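How long does a gripper finger last? Depends who you ask

Temetero runs a row of two-armed robot stations in a long, bright room, and the person responsible for keeping them going would like it known that the word "autonomous" does not appear in the maintenance schedule. The technician, who asked not to be named, has been with the company long enough to have replaced every gripper finger on the floor at least once.

I had come to talk about upkeep because the company's brochure gives it a single line. The arms, it says, need "minimal attention." I read this out loud.

"Minimal compared to what?" the technician said. "A horse?"

The station we talked about is called Ponce. The others have names too, which I was told is easier than reading serial labels while lying on your back. Ponce has two arms and two grippers, and the job it does is simple to describe: pick things up off a table, put them in a tray, take them out again. The job of looking after it is longer. There is a check at the start of each shift, a fuller one every 400 hours, and whatever happens in between.

The start-of-shift check takes 30 minutes if you do it properly. I asked how often it is done properly. There was a pause.

"On a Monday, very properly."

The check goes like this. Power up with the arms clear of the table. Open and close each gripper, all the way, and listen. Wipe the finger faces. Push each finger sideways by hand with the drive off and feel for play. Then run both arms to a known position over the tray and see whether the tips end up where they ended up yesterday. If one side has drifted by more than 2 millimeters, it gets re-zeroed before any work is done.

That last step interested me. A machine sold on its repeatability presumably shouldn't need to be told every morning where it is. The technician did not take the bait, or only took half of it.

"The arm repeats fine. The arm is the good part. It's everything bolted to the end of it. Fingers wear, the screws back off, somebody leans on the table. The arm goes exactly where it was told, and the tray has moved."

Couldn't the cameras pick that up?

"They're supposed to. Drutano sold us the software for it."

And does it work?

"It works when the tray is a different color from the table."

I pressed on this, since the tables I saw were polished white and threw the ceiling lights straight back up. A matte covering was tried in July. It curled at the corners, the grippers caught on the corners, and it was peeled off again. There are plans for a second attempt. I didn't hear a date. 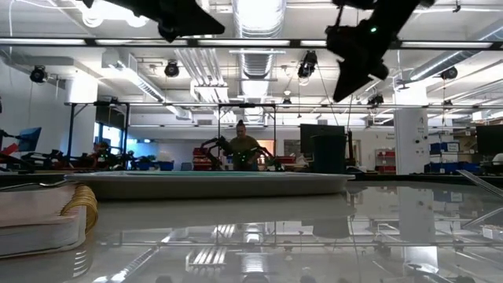

Grippers over the tray at one table, with other stations across the lab.

Metal utensils are the other sore point. A thin handle lying flat is hard for wedge-shaped fingers to get under, and the usual result is that the tip presses into the table and the screws take the load. I was shown a log of finger replacements. It held 86 entries, and the technician reckons most of them trace back to spoons.

"People want to see it do a spoon. Everybody who visits. So we do spoons."

The fingers come from Irnier, which rates them for a figure the technician declined to repeat with a straight face. Changing one is quick: drive off, two screws, old finger out, new one in, thread lock, then the zeroing routine again. The trap is the thread lock. Skip it and the finger holds for days, long enough for whoever fitted it to be on another job when it goes loose.

I asked whether anyone had added up the hours. If a station needs a person every morning, and again every time it meets cutlery, what is being saved?

"I fix them. You'd have to ask the people who buy them."

I did ask. I was sent the brochure again.

To be fair to Ponce, it ran through the whole of my visit without stopping, spoons included, and the fault light I had been told to look out for never came on. The technician was unimpressed by this and had a hand on the gripper the moment the drive was off, rocking one finger back and forth.

"Feel that?" I couldn't feel anything. "That'll be Thursday," the technician said, and went to get a screwdriver.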